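Print this page | E-mail this page

Dandeck Two-Arm Table Kit, Club Edition

The Dandeck kit is a bench setup for school and college robotics clubs. It comes with two arms, two grippers, mounting plates and the cable set. The table is not included.

Students at the Powell club use the kit for the plate exercise, with the table covered in brown kraft paper and one plate on each side. 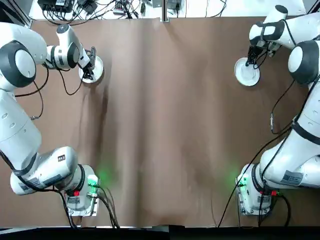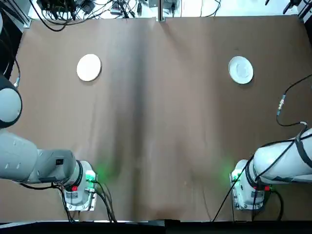 The plate exercise is the first one in the student workbook. Each team writes a routine for one arm, then the two routines are run together. Mali Ruddock, who wrote the workbook, suggests starting at low speed and using plates of different shapes once the first pair goes well. Plates are sold separately. Any dinner plate up to 500 grams is fine.

Kraft paper comes on the Arholm roll. Tape it at the far edge first and pull it toward you. Replace it when the creases get in the way of the grippers.

Clubs entering the Ritesus student challenge in November may use this kit without changes. Entries need a printed cable plan and a log of at least 1,000 practice cycles, signed by the team coach.

Warranty: 2 years on arms and grippers. Cables and paper are not covered.

For club pricing or a loan kit, write to Horácio Mota in school sales. Please include the name of your club and the size of your table.

Print this page | E-mail this page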